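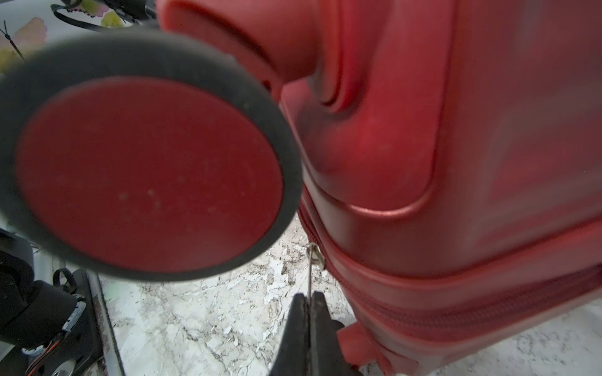 *Gripper at the zip pull, seen from the wrist camera.*

I've had the Lotetti two-arm kit on hire since February. Zeralness, who rent it out from their unit in Plandenport, charge £300 a week, and the first week is refundable if you send it back undamaged. I didn't send it back. A few people have asked what it's like to live with, so these are my notes.

You get two arms, a two-finger gripper for each, a camera for each wrist, the control box and a bag of bolts. You don't get a frame. Mine is aluminium bar, put together over a weekend, and I papered the walls with butterflies. The marble pattern on the bottom is easy to wipe down.

Setting up took me most of a day. The manual is 40 pages long and the part on cabling is thin, so expect to redo the wrist cable at least once. If you leave it too tight it pulls when the wrist turns, and if you leave it too long it gets in the way of whatever you're trying to pick up. I've settled on a loose loop and I check it every morning.

The suitcase is the hardest thing I've given it so far. The shell is shiny and curved, there isn't much to hold, and the zip pulls are small. Small metal things are where the wrist cameras earn their money. From above you can't tell whether the fingers are lined up with a pull or next to it – from the wrist you can.

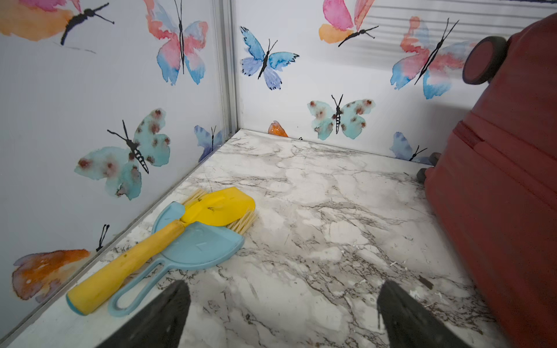 *Brush and dustpan by the wall, suitcase on its side to the right.*

The fingers themselves are narrow at the tips. I like that for zips and handles. They're less good on wide smooth surfaces, and I'd have paid extra for a second pair with soft pads. Bennani sell some that are meant to fit, but they were out of stock when I looked.

Support has been fair. I sent Zeralness 2 emails about a noisy shoulder joint and got a proper answer to the second one. The software update that came with it took 33 minutes, during which you can't move the arms at all, so don't start it just before you need them.

Would I buy it outright? Probably, if they included the pads and rewrote the cabling pages. For now I'm keeping the hire going for another month.
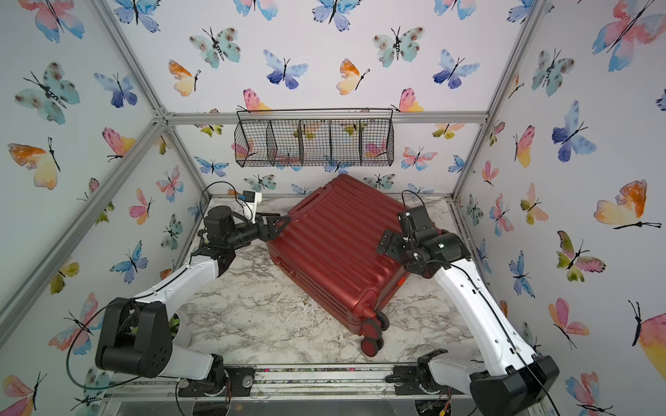 One reader, who hired the same kit last year, wrote in to say that the noise in the shoulder came back after a few weeks and that tightening the base bolts cured it. I haven't tried that yet. The same email asked whether both arms can run from one control box. They can, and mine do, but you have to plug the left one in first.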